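ホーム > 特集 > 暮らしと手仕事

当サイトでは利便性向上のためクッキーを使用しています。閲覧を続けると、クッキーの使用に同意したものとみなされます。

しまう愉しみ、出す愉しみ 布と衣類の「置き場所」をめぐる旅

2020年9月10日

衣替えの季節が近づくと、なぜかそわそわする。夏のあいだ押し入れの奥で眠っていた毛織物を引っぱり出し、顔をうずめて去年の冬のにおいをかぐ。あれが好きだという人に、これまで何人も会ってきた。わたしもそのひとりで、しかも年々ひどくなっている。セーターを一枚たたむのに畳の上で三通りのたたみ方を試し、気がつけば日が暮れているのだから、家族にはあきれられている。

今回の特集では、布をしまうことについて書きたい。収納術の話というより、もう少し手前の、布そのものとのつきあい方の話だ。

きっかけは、輸入織物の店「Talebi」で一枚の毛布を買ったことだった。駅から坂を上がりきったところにある、間口の狭い店である。店主のEsmaeil Abbasiさんは、包みながら「たたんだら、月に一度は折り目を変えてくださいね」と言った。折り目を変える? 聞き返すと、彼は手を止めて、カウンターの上でせっかく包んだ毛布をもう一度ひろげてくれた。

「同じところで折ると、糸はそこで疲れます。人の膝と同じです。今日は三つに折ったら、次は四つ。その次はくるくる巻く。それだけで布はずいぶん長生きします」

巻く、という選択肢がわたしの頭にはまったくなかった。紙の筒を芯にして、表を外側にして巻く。大きな敷物なら当たり前の方法だが、膝掛けやスカーフでもやるのだそうだ。家に帰ってさっそくラップの芯に薄紙を巻き、その上から絹のスカーフを巻いてみたら、これがもう、楽しい! 端がすうっとそろったときの気持ちよさといったら。その晩のうちに手持ちのスカーフをぜんぶ巻いてしまい、ラップの芯が足りなくなった。

Abbasiさんの店には、棚が2種類ある。ひとつは客に見せるための浅い棚で、もうひとつは奥にある深い引き出しだ。見せる棚の布は毎週入れ替える。光に当たりつづけると色が抜けるからで、とくに植物で染めた赤と黄は早い。奥の引き出しには、木綿のさらしを一枚敷いてから布を寝かせる。さらしは年に二度洗い、糊はつけない。糊は虫のごちそうになる、と彼は笑っていた。

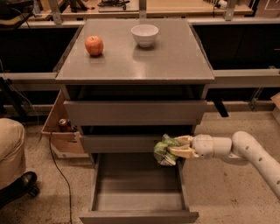 虫の話は避けて通れない。毛や絹を食べるのはイガやカツオブシムシの幼虫で、暗くて静かで、人の皮脂や食べこぼしが残った布を好む。つまり「一度しか着ていないから」とそのまましまったセーターが、いちばん危ない。わたしも昔、祖母のカーディガンでやってしまった。左の袖口に穴がみっつ。繕ったところがいまではむしろ気に入っているけれど、見つけた朝は台所でしばらく立ちつくした。

では、どうするか。まず洗う。毛のものは30度以下のぬるま湯に中性洗剤を溶かし、押して、離して、また押す。こすらない。すすぎの水も同じ温度にそろえる。タオルにはさんで水気を取ったら、平らに干す。乾いたと思ってから、もう一日待つ。この一日が大事で、縫い目や襟の折り返しには、手でさわってもわからない湿り気が残っていることがある。

防虫剤は一種類に決めて、混ぜないこと。成分によっては、いっしょに使うと溶けて布に染みを作る。置く場所は布の上だ。気化した成分は空気より重く、下へ下へと降りていく。引き出しの底に放りこんでいた方は、今夜にでも上に移してあげてほしい。

ところで、たたみ方には土地ごとの癖がある。これがまたおもしろくて、調べはじめたら止まらなくなった。

手織りの工房「Hendard」では、織りあがった布を必ず縦に二つ、それから横に折る。横から先に折ると耳がずれるのだという。工房には59枚の見本布があり、それぞれの隅に、最後にたたんだ月を書いた小さな紙が糸で留めてあった。見せてもらった一枚には「11月」と鉛筆で書かれていて、その下にうっすら、消した前の月の跡が残っていた。紙は足さずに消して書き直すそうで、古いものは和紙がすっかり毛羽立っている。わたしはその紙のほうにも見とれてしまい、肝心の布の説明を半分聞きのがした。

いっぽう、染織の教室を開いている「Sivorska」のやり方はもっとおおらかだ。布はほとんどたたまない。ふんわり二つに折って、折り山のところに丸めた薄紙をはさむ。教室に通って長い生徒さんは、これを「枕を入れる」と呼んでいた。枕を入れた布はかさばる。かさばるけれど、出したときにアイロンがいらない。麻のテーブルクロスで試してみたら、ほんとうに折り皺がほとんどついていなかった。麻でこれなら、木綿も毛も安心してまかせられる。

薄紙は、できれば酸の入っていないものを選びたい。長く触れていると、ふつうの包装紙は布を黄ばませることがある。画材店や額縁店で、最大196枚入りの束で売っているのを見つけたときは、思わず抱えて帰った。お菓子の箱の薄紙もかわいくてつい取っておくのだが、あれは手紙用にまわしている。

においについても少しだけ。ラベンダーやヒノキの小袋を入れる人は多い。香りはたしかにうれしい。ただ、精油が布に直接つくと輪染みになるので、小袋は木綿の布でもう一重くるむといい。Abbasiさんは香りを入れず、乾いた日に引き出しを開けはなして風を通すだけだそうだ。「布には布のにおいがありますから」と言う。買った毛布に鼻を近づけてみると、草と、すこし煙のようなにおいがした。洗って消えてしまったら惜しいと思っていたが、一度洗ったあともちゃんと残っていて、うれしくて何度も確かめた。

道具の話もしておきたい。毛玉取りには、わたしは「Jadent」という小さな刷毛屋の豚毛ブラシを使っている。柄が短く、手のひらにすっぽり収まる。毛足に沿って軽くなで、それから一度だけ逆になで、最後にまた沿わせる。しまう前にこれをやっておくと、半年後に出したときの顔つきがまるで違う。ブラシのほうも、使ったあとは櫛で毛くずを取り、毛先を下にして吊るしておく。濡らすと根元がゆるむので水洗いはしない。

今年のわが家の衣替えは、例年より早くはじめるつもりだ。毛布は先月三つ折りにしたから、次は四つ折りの番。カーディガンの袖口は、そろそろ繕い糸の色を変えてもいいころで、からし色にするか、思いきって緑にするか、まだ決めかねている。糸だけはもう両方買ってある。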